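Brokow Checked Table Cover
Red and white, wipe-clean, sold by the cut length

Every household ends up with a checked table cover eventually. Some are inherited, some are bought in July in a fit of optimism about eating outdoors, and some arrive wrapped around a borrowed casserole dish and are never asked for again. The Brokow is the one we sell to people who have decided to buy theirs on purpose.

It comes off a roll at our Ernelmont store and is cut to whatever length you ask for. The pattern is the one you are already picturing. We have been offered updated versions over the years (sage, charcoal, something called oat) and we stocked the sage for one season. There is still some sage left, if you want it. Please want it.

What it is

A woven cotton backing with a matte coating on the printed side. The coating takes the shine off, so lunch doesn't look as if it is being served on a raincoat. Spills sit on top long enough for you to finish your sentence and find a cloth. Red wine and beet juice should be dealt with before the end of the meal. Turmeric should be dealt with immediately, and even then we make no promises.

The backing gives it some grip on bare wood and rather less on glass. On a glass table, use clips. We sell clips.

Choosing a length

Measure the table, then add the overhang you want at each end. Most people like enough to cover the edge and stop short of the lap. If you want it to reach the floor, you are hiding something under the table, and you should measure twice.

We cut to the line of the pattern where we can, which may make your piece a little longer than ordered. You won't be charged for the extra. If you need a piece cut exactly to size, through the middle of the squares if necessary, say so in the order notes and we will do it with our eyes half shut.

Getting the creases out

The cover ships folded, and it will remember this. Lay it printed side up in a warm room and leave it overnight. By morning the worst will have gone. A hair dryer on the low setting speeds things up. An iron on the printed side will also get rid of the crease, along with the print, the coating and your afternoon. If you must iron, do it from the back, on cool, with a dish towel in between.

A few gentle waves may stay for a week or so. They bother the person who bought the cover and escape everyone else.
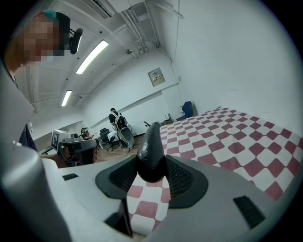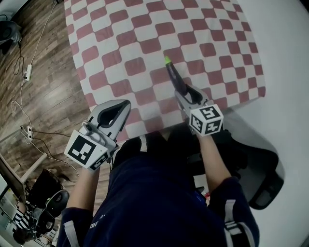 Red-and-white check in use.

Cleaning and storage

Damp cloth, drop of dish soap, done. Skip bleach and anything with a scouring side. The washing machine is allowed on a cold, gentle cycle up to 3 times in the life of the cover, after which the coating starts to go cloudy and feel like an old shower curtain. Do not tumble dry. One customer did, and sent us a picture, and we have it up in the stockroom as a warning to the young.

Store it rolled, ideally around the cardboard tube it came with if you ordered the tube. Folding is fine too, but see the section on creases, which you will be reading again.

How it compares

We carry two other covers in the same general line of business.

Orance Picnic Cover: thinner, lighter, cheaper, and happy to be stuffed in a bag. It also catches the wind with real ambition. Good for parks, less good for hills.

Sugiyama Heavy Cloth: uncoated cotton, lovely to touch, hangs beautifully, and stains if you so much as mention soup. For people with calm dinner guests.

The Brokow sits between them. It is too heavy to blow away at the first breeze and too practical to be called elegant — a fair description of most things we sell.

Specifications

Pattern: red and white check
Face: matte wipe-clean coating
Backing: woven cotton
Edges: cut, unhemmed (will not fray in normal use)
Minimum order: 2 yards
Maximum single piece: 13 yards
Price: $29 per yard
Tube for rolled shipping: optional, add at checkout

Questions we get

Can I put a hot pan on it?
No. Use a trivet. The coating softens under heat and will take a faithful print of the bottom of your pan.

Can it live outside?
For the length of a meal, yes. Left in full sun all summer, the red drifts toward pink. Some people prefer it that way and we have stopped arguing.

Will the next roll match my first piece?
Closely, though reds vary a little between rolls. If you need several pieces for one long table, order them together and we will cut them from the same roll.

Can I return a cut piece?
Only if it is faulty or we cut it wrong. Order a sample square first if you are unsure — it costs next to nothing and makes a decent coaster.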